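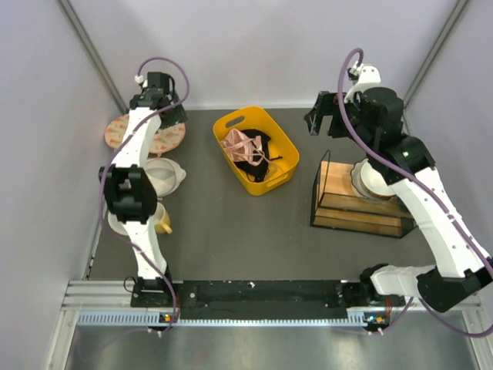 Ruwan Cassim: are you two driving both arms by hand for every single run, or does Planden do some of it on its own yet?

All by hand so far Ruwan! Kumudini Dissanayake on the left arm, me on the right, and we swap when someone's shoulders go. 650 runs logged for the club project, 866 is the goal before we train anything – February if uni behaves.

Tidying jobs are heaps harder than the block stacking we did in first year. Anything with straps is a nightmare to grip, and shoes aren't far behind.
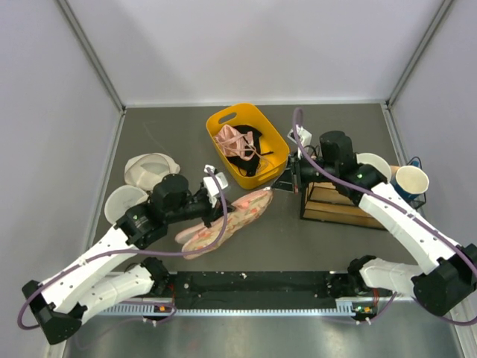

Kumudini reckons we should slow the wrists down a bit and I reckon she's right (don't tell her). Trying it tonight, two more hours booked in the lab – will post how we go!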